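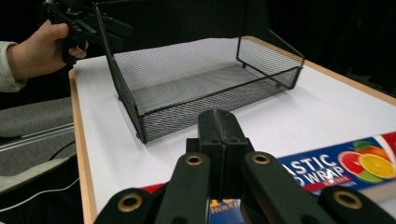

Film Studies > Working Papers > Low-Budget Sound

Print this page | E-mail this page

4.2 What the audience heard

I'll admit I went into this part of the study expecting the cheap soundtracks to lose. We had two cuts of Deletti, a haunted-boarding-house short that Inès Poulain made with friends over one September. One cut kept her original sound, all recorded on a single microphone in a stairwell. The other was remixed by Charalambos Zervas with proper layered effects (and he did a lovely job, I should say). The picture was the same in both, frame for frame.

We showed the stairwell cut to 60 viewers and the remix to 61. Everybody had a dial to turn whenever they felt uneasy. Figure 3 has the curves for both groups, and you can see them split at the cellar door, well before anything jumps out. In the stairwell group, 51 people turned the dial up during the long quiet stretch. In the remix group it was 40.

Abimbola Adeyemi thinks the hiss did it. Her reading is that people lean in when they can't quite make out a sound, and I mostly go along with that, though a few viewers told us afterward they just found the hiss annoying! An annoyed person may well turn a dial too. Thiện Phùng raised this early on, and we should have put a second dial in.

Figure 3. Dial readings for the two cuts of Deletti, averaged by group. The gray band marks the cellar sequence.

I also wouldn't stretch this to longer films. Deletti is short, and hiss that works for one staircase could wear pretty thin over a whole feature. We come back to that in 4.3 with Cundier.

Contact | Copyright | Back to top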